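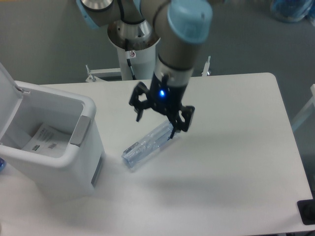
Category: Household tasks / Waste and recycling

Totthorpe Tabletop Clearing, bottle and bin set
README

What this covers

This folder holds the bottle and bin part of the Totthorpe tabletop clearing collection. The task is a small one: a clear plastic drinks bottle is lying on a white table, a lidded bin is standing at the left of the same table, and the bottle has to go in the bin. There are 86 episodes, split over 4 sessions. The other parts (cups, cutlery, paper) have their own folders and their own README files, and the numbering does not carry over between them.

The notes below are mostly about the things on the table, as that is what people write to us about.

The bottle

Clear plastic with ridges, and a screw cap. It always starts on its side. We tried standing bottles in an early trial and dropped them, as a knocked bottle rolls off the table and the episode is lost. A bottle on its side can roll too, but less often if it is set down at an angle to the table edge, so nearly all the starts are diagonal. The cap may point either way. The field cap_side in the episode list gives left or right as seen in the picture, and should be read before any work on grasp position.

Bottles go in with the cap on. This follows the local collection rules where the work was done. If your own council wants caps off, the labels will still hold, but the task wording may need changing.

Crushed bottles are in the folder called extras and are not part of the 86.

The bin

A white plastic bin with a hinged lid, small enough to stand on a table. The lid is open at the start of every episode and stays open. Opening and closing the lid is a separate task and is not labelled here.

There may already be something in the bin. A printed sheet of paper lies inside it in part of the set, and those episodes are marked bin_empty = no. The print on the sheet has not been transcribed and has no bearing on the task. Please do not use it as a text-reading sample.

The bin was put back in place by hand between episodes, so its position shifts a little from one to the next. Anyone who needs a fixed bin should use session 3 only, where its corners were marked out.

The table

White, with rounded corners and a smooth top. The light is soft and leaves pale grey shadows, which matters more than it sounds. A clear bottle on a white surface is hard to pick out, and first-round outlines often took in the shadow as well. All outlines were redone in July by Gervasio Arancibia, following these rules:

- outline the plastic, including the cap, and leave out the shadow
- where the bottle is partly hidden, outline only what can be seen
- if the end of the bottle cannot be told apart from the table, mark the outline as unsure and move on

There are 2,949 outlined stills after the second round. Stills marked unsure are kept in the folder but left out of the default list.
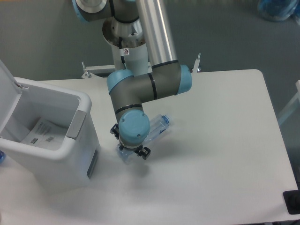

Sebastián Godoy: I have been using the July outlines for a sorting exercise and they are much better than the first lot. My one complaint is that "bottle" covers everything, cap included. Caps and bodies are different plastics in a lot of places, and I had to go back through and split them myself. Could the cap have its own label in the next version?

The cap label is planned. It will be added as a second outline inside the first, so that existing work does not break. Sebastián's own split is not included, as it was drawn to a different set of rules.

Files

episodes.csv - one line per episode, with session, cap_side, bin_empty and result
stills/ - the pictures, numbered in order within each session
outlines/ - one file per still, same number as the picture
extras/ - crushed bottles and the early standing trials, unchecked

The result column has three values: in_bin, on_table and on_floor. A bottle resting across the rim of the bin counts as on_table. We argued over this and may yet give it a value of its own.

Known faults

8 episodes in session 2 have the wrong cap_side. They are listed at the foot of episodes.csv and will be put right in the next version - until then, leave them out or swap the value yourself.

The set has one bin and one kind of table. It will not tell you much about kitchens, pedal bins, or recycling boxes kept under a sink.

Reporting a mistake

Send the session number and the still number together. Still numbers start again at 1 in each session, and a still number alone cannot be traced.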